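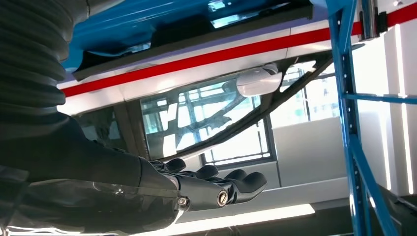 My mother's vacuum cleaner lasted 19 years, and I have come to believe it lasted that long because my father could see how to get into it. It had screws on the outside, right where you would look for them, and every so often he would spread newspaper on the kitchen table, take them out one at a time, and line them up along the edge of the bread board in the order he would need them again. I still look for fasteners on everything I meet. Two silver bolts with round heads, shining against black plastic the way these do, cheer me up more than I can easily explain to my family, who would like me to keep moving when we are in a store. A bolt head says that someone put this together and expected that someone else might want a look inside.

Compare that with my Netix coffee grinder, which I bought last October for almost 200 dollars and which I loved for five months. It is a smooth gray thing with no seams to speak of. When it began to make a sound like a spoon in a garbage disposal, I turned it over and over on the counter, and I peeled up the rubber feet, and I peeled up the label, and there was nothing under any of them. It had been glued. I wrote to the company and got a very friendly letter offering me a discount on the next one.

I know the case for glue, and I don't think the people who make it are villains. Glue is light and cheap, it keeps water out, and it lets a thing be thin. My friend Adelmo Testa designed lamps for a living before he retired, and he tells me that customers used to send back the ones with exposed screws because they looked unfinished. "You all asked for smooth," he said to me over lunch, pointing a breadstick at me as if I had personally written in. Maybe I had. I certainly bought my share of smooth things in those years, and I remember thinking they looked like the future.

But I do think we gave something up and hardly noticed the trade. When I was a girl, we had a repair shop on our street called Ullau, run by a tall, quiet man named Mogens Hauksdóttir, who kept the parts he had saved in coffee cans along the back wall. You could bring him a toaster or a fan or a clock radio, and he would open it right there in front of you and show you the worn piece. I learned what a brush was in that shop, and what a belt did, and that a noise generally comes from somewhere. The price was usually less than a pizza. These days I suppose he would need a heat gun and a pry bar, and half the time he would crack the case getting in.

There is a house rule I have been trying to keep this year, with mixed success. Before I buy anything with a motor in it, I turn it over. If I can find the screws, I feel kindly toward it, and if I can't, I ask the salesperson how it opens. Mostly they don't know, and one young man at the mall went off to find out and was gone so long that I got worried about him. He came back with the manager, and the three of us stood there turning a hand mixer around under the lights - a nice mixer, too, in a pretty blue - until we all agreed that it didn't open at all.

I went home without it and beat the eggs with a fork.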